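Tindalik Home Skills Room – progress report to the Brovambridge Community Fund
Reporting period ending November

We're really pleased with how this period has gone, and there's a fair bit to tell you. The room at Brovambridge is open, furnished and busy, and it's starting to feel like somewhere people want to spend a morning.

What the money has been spent on

The largest single cost was furniture. We bought tables, chairs and a good deep storage cupboard through Gondex, and the delivery came to $732 including the stair carry. We'd budgeted a bit more than that, so the difference went towards tablecloths, hooks and a second kettle (the first one was already on its last legs when we inherited it!). Linen and small household items came to $155, nearly all of it second-hand. The receipts are in the folder we sent with the last claim, apart from the one for the hooks, which will follow.

The room was painted before the furniture arrived. We went with a warm off-white called Filip, picked from the sample cards by the people who'd be using the room, and it has made an enormous difference to the light in the afternoons. The old colour was a sort of mustard and we don't miss it.

Sessions

We have now run 20 sessions, against a target of 18 for the period. Each one is built around ordinary jobs at a table: laying out, sorting, clearing, putting away. Mornings fill first. The 10 a.m. start suits people who rely on the bus, and we've moved the afternoon session half an hour earlier so that everyone is home before the school traffic.

Two sessions were cancelled because of the plumbing work downstairs. Both were made up later in the period and are included in the total.

The thing we're most excited about is how much people do once the setting feels like a home. In the old hall we worked at bare trestles under strip lights, and everything felt like a test. Now there's a cloth on the table and people slow down, move things about, change their minds and have another go. One of our regulars asked whether she could take the cloth home to copy the pattern – we've offered to help her find the fabric.

The table area

You asked in your last letter how we'd settled the layout. We tried a few arrangements and have kept the one with the table in front of the folding screen. 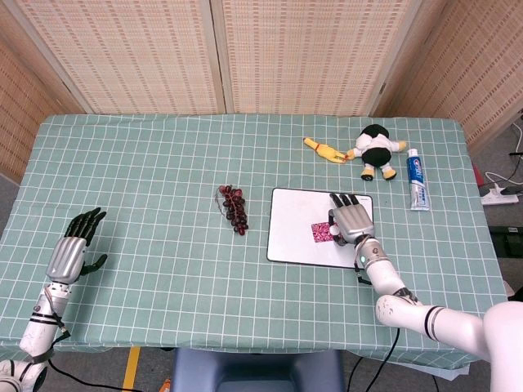

The woven panels give a calm, plain background, and the whole lot folds up when we need the floor for chairs. The sage-green cloth with the thin white grid was a lucky find and has become a favourite. The lines are handy for setting things out straight, and we've begun using them in the sorting activities, with a small number of everyday objects at a time. We had been putting far too much out at once, and cutting back has made the sessions calmer and a good deal more fun.

Still to do

The cupboard needs labels and one hinge adjusted. We'd also like a second cloth in a similar colour so there's always a clean one on hand, and some softer lighting for the darker months. Both can be covered from what remains of the small items line, with your agreement.

Next period we plan to add a tea-making session and keep the sorting and laying-out ones going alongside it. The revised timetable is attached, and you'd be very welcome to drop in on any of the mornings.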